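2021年2月18日提出　生活デザイン演習　最終報告

# 共同台所の鍋と鉢をどうしまうか　Dullitstead寮での食器棚づくり

## はじめに

Dullitstead寮の一階には共同台所がある。コンロが二つ、流しがひとつ、窓側に低い吊り戸棚。私は入寮してすぐこの台所が好きになった。夕方になると誰かが玉ねぎを炒めていて、別の誰かが炊飯器の前で立ったまま教科書を読んでいる。においも湯気も混ざっていて、狭いけれど居心地がいい。

ただ、食器棚だけはひどかった。扉を開けると鉢が鍋の中に入っていて、その鍋の上に皿がのり、皿の上に計量カップが立っている。下の鉢を一つ出すために上のものを全部どかし、使い終わって戻すときには順番が変わっている。次の日はまた別の山になっている。毎日ちがう形の山ができるのは見ていて面白くもあったのだが、縁の欠けた鉢が増えていくのはさすがに悲しかった。

そこで演習の課題に、この棚をまるごと選んだ。棚の組み直しには「Proleter」という名前をつけた。意味はない。紙に書いたときの字面がよかったので、そのまま使い続けている。

この報告では、棚に何が入っていたか、なぜ崩れたのか、どう組み直したか、使ってみてどうだったかを書く。数値の出る実験はあまりない。そのかわり台所に長くいたので、細かいことまで書けると思う。

## 1　棚の中身を全部出してみた

最初の作業は、中身を一度全部テーブルに出すことだった。五月の昼間、台所がすいている時間をもらってやった。これがものすごく楽しかった！　奥から、入寮以来一度も見たことのない片手鍋や、ふただけのふた、持ち手のとれたざるが次々に出てくるのである。

鉢だけを数えると43個あった。寮に住んでいるのは15人なので、一人あたりにするとずいぶん多い。ところが夕食どきに「鉢がない」という声はしょっちゅう聞こえていた。数は足りているのに手が届かない、という状態だったことになる。この時点で、新しく買い足す案は消えた。

出したものを大きさではなく形で分けたのが、あとから考えると大事なところだった。はじめは直径で並べようとしたのだが、直径が同じでも深さと高台の形が違うと、重ねたときのふるまいがまったく変わる。そこで次のように分けた。

- 浅くて縁が開いているもの。皿に近い。重ねるとよく安定する。
- 丸く深いもの。汁物や丼に使う。重ねると下の鉢にすっぽりはまり、抜けにくくなることがある。
- 側面がまっすぐなもの。重ならず、上にちょっとのるだけになる。
- 鍋とボウル。金属で、他のどれよりも場所をとる。

側面がまっすぐな鉢は見た目がすっきりしていて、個人的にはいちばん好きなのだが、収納する側としては本当に手ごわい相手だった。三つ積んだところで、扉を閉めた振動だけで少しずつずれていく。

## 2　どこで崩れるのか

次に、棚がどういうときに崩れるのかを調べた。方法は単純で、台所の隅の椅子に座り、人が棚を使うようすをノートにとった。宿題をしながらだったので、ときどき抜けている。観察の許可は寮の全員からもらい、誰が何をしたかは書かないことにした。

わかったことをいくつか挙げる。

まず、崩れるのは取り出すときより戻すときのほうが多かった。取り出すときは両手が空いていて、どれがほしいかもはっきりしている。戻すときは片手に布巾や別の皿を持っていて、残った手で棚を開け、空いているところにとりあえず入れる。この「とりあえず」の場所が、たいてい鍋の中だった。鍋は口が広くて、いかにも「入れてください」という顔をしている。

鍋に入れられた鉢は、次の人が鍋を使いたいときに外へ出される。出された鉢は調理台の端に置かれ、その人が料理を終えるころには棚の空きが変わっているので、また別のところに入る。鉢が台所の中を旅していくのを追いかけるのは、ちょっとした探偵の気分だった。青い線の入った茶碗は、私がノートをつけ始めてから、同じ段に二度続けて戻ったことがなかった。

もう一つは濡れたまま重ねる問題である。水切りかごが小さく、洗い物が多い日はすぐにいっぱいになる。すると、まだ水気のある鉢が棚に入る。丸く深い鉢どうしを濡れたまま重ねると、ぴったり吸いついて離れなくなることがあった。無理に引っぱって、勢いで隣の鉢に当てる。縁が欠ける原因のいくらかはこれだと考えている。全部がそうだとは言えない。欠けた瞬間を見たのは一度きりで、そのときは蛇口に当たっていた。

最後に、棚の奥行き。手前から奥までかなりの深さがあり、奥の列は背の低い人にはほとんど見えない。奥に何があるか知らないから使わない。使わないから、奥のものはずっと奥にある。

## 3　組み直しの方針

Proleterの方針は、次の文にまとまった。

> 鍋の中に鉢を入れたくならない棚にする。

「入れないでください」と貼り紙をする案は早くに捨てた。台所にはすでに貼り紙が多すぎて、冷蔵庫の扉などはほとんど掲示板になっている。一枚増やしても読まれる気がしなかったし、自分でも読まないと思う。

かわりに、鍋の置き方を変えることにした。伏せるか、横に寝かせるかである。口が上を向いていなければ、そこに鉢を入れようとは思わない。伏せる場合は底の面が新しい「台」になってしまい、今度はその上に物が積まれるおそれがあった。横に寝かせる場合は転がるのを止めるものがいる。両方ためしてみることにした。

鉢のほうは、重ねる高さを決めた。丸く深い鉢は2個まで。浅いものはもう少し積んでもよい。まっすぐなものは重ねない。重ねないと場所をとるので、そのぶん奥行きを仕切りで二段に分け、奥の列を高くした。劇場の客席のような形である。後ろの席からも舞台が見えるように、前に立つ人から後ろの鉢が見える。これを思いついた日はうれしくて、夜中に段ボールを切り始めてしまった。

## 4　材料と作り方

予算は少なかったので、材料はほとんどもらいものである。

段の台は、はじめ段ボールで作り、形が決まってから板に置きかえた。板は学校の木工室で出た端材で、長さがばらばらだったため、途中で一か所つないでいる。つなぎ目は奥の左側にあり、手でさわるとわかる。やすりはていねいにかけた。鉢の高台がざらざらの板にこすれる音が、私はどうしても苦手なのだ。

鍋を止める支えには、Dremixという名前の水切り台を分解して使った。古道具の店Kalniņšで見つけたもので、細い棒が等間隔に8本立っている。もとは皿を立てるための棒だが、間隔がうまい具合で、小さめの鍋を横に寝かせると棒のあいだに取っ手がおさまる。店の棚でこれを見た瞬間に、頭の中で鍋がのっていた。帰り道はずっと抱えて歩いた。

作る順番は次のとおり。

1. 棚の内側の寸法を測る。扉の蝶番の出っ張りも忘れずに測る。一度忘れて、台が入らなかった。
2. 段ボールで台を作り、実際の鉢をのせて数日使う。
3. 高さを直す。奥の段は最初の案より低くした。高すぎると、上の棚板とのあいだに手が入らない。
4. 端材で同じ形を作り、角を落とす。
5. 布を敷く。着なくなった綿のシャツを切って、台に巻いた。
6. 鍋の支えを下の段の右側に固定する。

布を巻く工程は予定になかった。段ボールの試作を使っていたとき、鉢を置く音がやわらかくてとてもよかったのに、板に替えたとたん、かちんと高い音になった。朝早く台所を使う人から、静かなほうがいいという意見が出たこともあり、シャツを使った。柄物のシャツが混ざっているので棚の中が妙ににぎやかで、これは気に入っている。

## 5　鉢と鍋を手で扱ってみる

棚ができても、置く動作がむずかしければ続かない。そこで、鉢や鍋を実際につかみ、傾け、戻すという動作をくりかえし、どこで引っかかるかを見ていった。作業としては地味だが、今回の課題の中で私がいちばん夢中になったのはここである。ふだん何も考えずに持っている鉢が、こんなにいろいろな持たれ方をするとは思わなかった。

白い鉢は、内側に赤みのあるピンクの花の絵がある。外は真っ白でつやがあって、棚に伏せてあると同じ白の鉢と見分けがつかない。ところが少し傾けると、口のところから花が見える。これが本当にきれいで、動作を調べているはずが、何度も手を止めて眺めてしまった。

縁をはさんで持つと、鉢の重さは縁よりずっと下のほうにあるので、持ち上げる途中でくるりと傾く。高台の側が振れて、隣にあるものに当たりやすい。隣が金属の鍋だとよく響く。この傾きをどう受けとめるかが、鉢と鍋の距離を決めるうえでの手がかりになった。 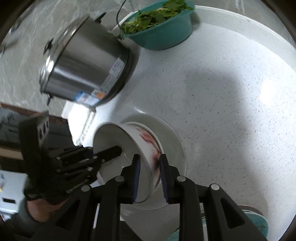

両手で底を包むように持てば傾きは小さい。でも、棚の奥に手を入れるときに両手は使えないことが多い。片手で縁を持つ人が大半なら、棚のほうを片手に合わせるのがよいと考え、深い鉢の両隣にはこぶし一つぶんのすきまをあけた。もったいない空間に見えるけれど、このすきまができてから鉢どうしの当たる音がはっきり減ったように感じる。

深さのある鉢は縁を手前に少し傾けて置く案もためした。口がこちらを向くので、指がかけやすく、中の絵も見える。見た目は最高だった。ただ、台の手前にすべり止めがないと前へ出てきてしまう。綿の布だけでは足りなかった。細い棒を一本、台の縁に沿わせて貼ったところ止まったので、この案は手前の段だけに採用した。扉を開けるとずらりと口がこちらを向いていて、開けるたびにちょっと得をした気持ちになる。

鍋については、寝かせる置き方が伏せる置き方に勝った。伏せた鍋の上には、心配したとおり、次の朝にはもうボウルがのっていた。寝かせたほうの側面には何も積まれない。丸いからである。ステンレスの深い鍋は支えの棒だけだと頭が下がってくるので、布を折ったものを下に一枚入れている。取り出すときは取っ手を持ってまっすぐ引けばよく、隣の物を動かさずにすむ。

## 6　使ってもらった感想

完成した棚を寮の全員に使ってもらい、感想を付箋に書いて扉の内側に貼ってもらった。貼り紙を増やさない方針と矛盾しているようだが、期間が終わったらはがしたので許してほしい。

よかったという内容の付箋。

- 奥に花柄の鉢があるのを初めて知った。
- 朝、静かになった。
- 鍋を出すのに鉢をどかさなくていい。
- シャツの柄が好き。

困ったという内容の付箋。

- 大きいボウルの場所がない。
- どこに戻すのか、最初は迷った。
- ふたはどうするの。

ふたについては、完全に忘れていた。鍋とボウルと鉢のことばかり考えていて、ふたは調理台の引き出しに仮に入れたまま、付箋を読むまで思い出さなかったのである。今は扉の裏にひもを渡し、取っ手のつまみを引っかけてつるしている。小さいふたはうまくいくが、重いガラスのふたは扉を閉めるときに揺れて当たるので、引き出しに残した。

戻す場所に迷うという意見には、最初、名札をつけることを考えた。けれども試しに何もせずに待っていたところ、同じ形の鉢が一つでも置いてあれば、次の人はそこに重ねるようになった。逆に、ある段の鉢が全部使われて空になっていると、そこには何でも入る。そこで各段に一つずつ、あまり使われない鉢を「見本」として置いてもらうことにした。青い線の入った茶碗は、まっすぐな鉢の段の見本に任命した。旅の多かった茶碗が今は毎日同じところにいて、私は棚を開けるたびに心の中であいさつしている。

## 7　うまくいかなかったこと

大きいボウルの場所は、最後まで決まらなかった。直径が棚の奥行きとほとんど同じで、入れると他の段がふさがる。現在は冷蔵庫の上に置いてある。背の低い人が取りにくく、よい解決ではない。壁につるす方法を考えたが、寮の壁に穴をあけることはできない。

水切りかごの小ささもそのままである。濡れた鉢が棚に入る問題は、重ねる数を減らしたことで軽くはなったけれど、なくなってはいない。台に巻いた布が湿るので、外して洗えるようにひもで結ぶ形に直した。結び目が前に出ていると指に引っかかる。裏で結ぶこと。これは私の次に棚の世話をする人のために書いておく。

記録のとり方も反省している。組み直しの前と後で、同じ時間帯に同じ長さだけ観察すればよかったのに、前は夕方が多く、後は朝が多くなってしまった。「音が減った」と書いたのは私の耳の印象で、比べられる記録はない。

## 8　これから

作りたいものがまだある。ひとつは、流しと棚のあいだに置く幅の狭い台。洗った鉢を一度そこで休ませてから棚に移せれば、濡れたまま重ねることが減るはずだ。Dremixの棒があまっているので、まずはそれを使って試作する。コンロ側にはみ出すと通れなくなるため、幅は人のすれ違いを見てから決めたい。

もうひとつは、欠けてしまった鉢の使い道である。口をつけるのは危ないが、捨てるには惜しいものばかりで、内側に絵のあるものもある。窓辺に置いて、ねぎの根を植えるのはどうだろうと思っている。試しに一つ、土を入れて置いてみた。芽が出たら、台所の人たちに好きに切って使ってもらうつもりだ。

棚の寸法図と段ボールの型紙は、台所の引き出しの上から二段目、ガラスのふたの下に入れてある。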